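I've been paying for a storage unit for six years and on 5th February I finally went to see what was in it. A thread, for anyone currently telling themselves it's only temporary.
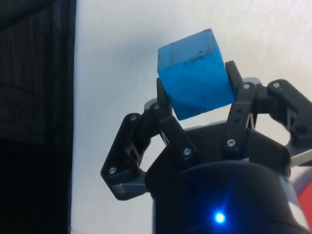
We took the unit when we moved from the house in Tarnlow to the flat. It was going to be three months. I remember saying "three months" to the man on the desk and I remember the look he gave me, which I took at the time for indigestion.

The rent goes out on the second of the month under a reference so dull that my eye slides straight off it. I once cancelled a music subscription to save money while this was going on.

It has gone up four times. Each time I got a letter thanking me for my loyalty. Last year came to 1,480 pounds. I've had cheaper holidays, and on those I got to see the things I'd paid for.

First problem: the padlock. I had a key. I had, in fact, a whole tin of keys, and I stood in a corridor with a light on a timer trying them one after another. Every few minutes it went dark and I had to wave my arms about like someone bringing in a plane.

None of them fitted. The desk will cut your padlock off for 10 pounds and sell you a new one on the spot. He had the bolt cutters out before I'd finished the sentence.

So. The contents.

A sofa that didn't fit up the stairs of the flat. I knew that when I stored it. My plan seems to have been that the stairs would grow.

Two boxes marked KITCHEN MISC and one marked MISC KITCHEN. I packed all three and would love to know what distinction I was drawing. There's a fish kettle in one. I don't remember ever owning a fish kettle, or a fish that size.

A box marked IMPORTANT, taped on every seam, with the manuals for a washing machine we left behind in the house.

A box of children's toys I was keeping for my daughter, who is now seventeen. I rang her, quite moved, to say I'd found her old blocks. She said "what blocks". I said the ones you loved. She said "was that not Sam". Sam is her cousin.

My old bike, both tyres flat, in the posture of something that has been let down by people.

Curtains. So many curtains. Cut for bay windows in a house I don't own. I got them out and felt the lining and said "they're good curtains, though" aloud, to a corridor.

At this point the light went off again.

I'd like to say I dealt with it all that day. I moved everything out into the corridor, looked at it, had a sandwich, and moved nearly all of it back in. Took home the fish kettle.

Told my friend Abdelkrim Hajji, who has a van and no sentiment. He asked me what I'd pay for the lot if I saw it in a shop. I thought hard and said 50 quid. He asked what I'd paid to keep it. I said that was a separate matter. He went to get his keys.

Second visit with Abdelkrim took a morning. He holds a thing up, you get one breath, and then it's in the van. I got as far as "that was my nan's" about a lamp and he said "was it?" and it wasn't, it was from the garden centre.

The sofa went to a couple two streets away who live on the ground floor, the jammy so-and-sos. They sat on it on the pavement to try it. Looked very comfy. I'd forgotten it was a comfy sofa.

The curtains are at my sister's. She has a bay window. She has had a bay window for the entire six years.

The blocks I kept. Sam says they weren't his either.

Gave notice at the desk. It's a month's notice, so I'm paying until March for an empty room with a very good padlock on it. The man asked if I'd consider a smaller unit for a while, just to see how I got on without the big one. I did ask how much. I'm not proud of it.

A few of you are asking what I'll do with the money. There's a dripping gutter with first claim on it, then the bike needs tyres, then my daughter has put in a bid that she describes as "reparations for the blocks thing".

Also, since it's come up three times in the replies: no, I haven't used the fish kettle. It doesn't fit in any of the cupboards. It's in the hall for now.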